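Wastmont Household Recipe Cards
README and data card, version 2

Read this before you use the set for anything. I have tried to say what is in it and what is wrong with it, and the second part is longer.

What it is

A collection of handwritten and typed recipe cards, transcribed into plain text. The cards came out of kitchen drawers, church sale boxes and one filing cabinet in the old Baloyi bakery. Each record holds the text of the card, a dish name, a guess at the decade, and a note on who did the transcription.

The first version was put together by Solène Renaud and called "a record of how Wastmont cooked". I have taken that line out. It is a record of what some households in Wastmont wrote down and then kept. People write down cakes. They don't write down boiled potatoes, or what they did with the end of a joint, or beans on toast. If you count dishes in this set you will conclude that the town lived on sponge and chutney.

Files

cards.csv has one row per card
steps.csv has one row per instruction, joined on card_id
units.csv is the conversion table, see the warning further down
removed.txt lists the cards we took out and why

The text is UTF-8. Fractions are written as they appear on the card, so you will meet ½, 1/2 and "half" in the same column. Version 1 turned them all into decimals and in doing so made a teaspoon of salt into a good deal more than a teaspoon. We put the originals back.

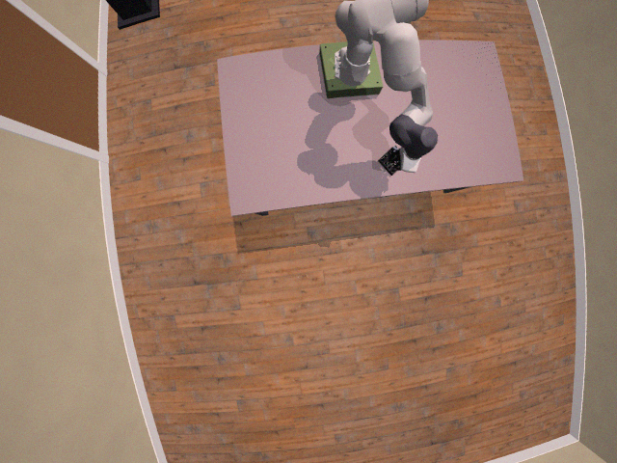 Dates

Treat the decade column with suspicion. Very few cards carry a date. The rest were placed by handwriting, by the kind of card, or by an ingredient that was thought to be telling. Marthinus Nel did most of this and was careful, but his notes show he changed his mind on 61 cards between one pass and the next. I asked for a confidence score and got one, and I don't believe it either. It was filled in after the decades were, by the same person, in one sitting.

If your work depends on knowing that a card is from the fifties and not the seventies, don't use this set.

Oven settings

Cards say "moderate", "quick", "a good oven", "Mark 4", or nothing. The column oven_c gives a temperature in Celsius for all of them. Where the card gave a gas mark, the figure comes from a standard table and is probably fine. Where the card gave a word, it comes from Aparecida Paiva's reading of it, and she will tell you herself that "moderate" meant one thing to a woman with a coal range and another to her daughter. A blank on the card became 180. I would have left it blank. The column oven_as_written has the real wording and I suggest you use that one. 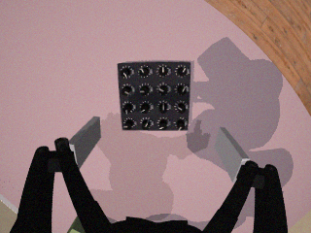
Units

units.csv treats a cup as 200 millilitres. This was chosen in January, before I joined, and I have not found any reason for it in the notes. Some cards plainly mean a teacup and some mean whatever cup was on the hook. One says "the blue cup". It has been converted to 200 millilitres along with the others.

Spoons are a bit better. "Heaped" and "level" are kept in the qualifier column, and "rounded" was folded into "heaped", which I think is wrong — my mother would have had words about it.

Transcription

Most cards were typed by one person and checked by another. The batch marked Rastier was read by Jetina, our text recognition script, and then looked over by Kagiso Mnguni. Looked over is his phrase. Expect "flour" as "floor" and "lard" as "land". Five cards in that batch are in pencil and came out as near nonsense; they are flagged illegible and kept.

Crossings-out are not recorded. I am sorry about that. Where a cook struck out four eggs and wrote three, you get three, and you lose the only sign that anybody had made the dish.

Have the recipes been tested?

No. Yao-tsung Yeh made the ginger parkin and said it was all right.

Names and permission

Surnames have been cut from the cards, apart from Baloyi, where the family asked us to keep it. Dish names such as "Auntie's Tuesday loaf" stay as written. If a card belongs to your family and you want it gone, write to us with the card_id and it will go into removed.txt at the next release.

Known faults still open

Duplicate chutneys under different names
The word "oleo" marked as a spelling mistake
Method steps split at every full stop, including the one after "oz."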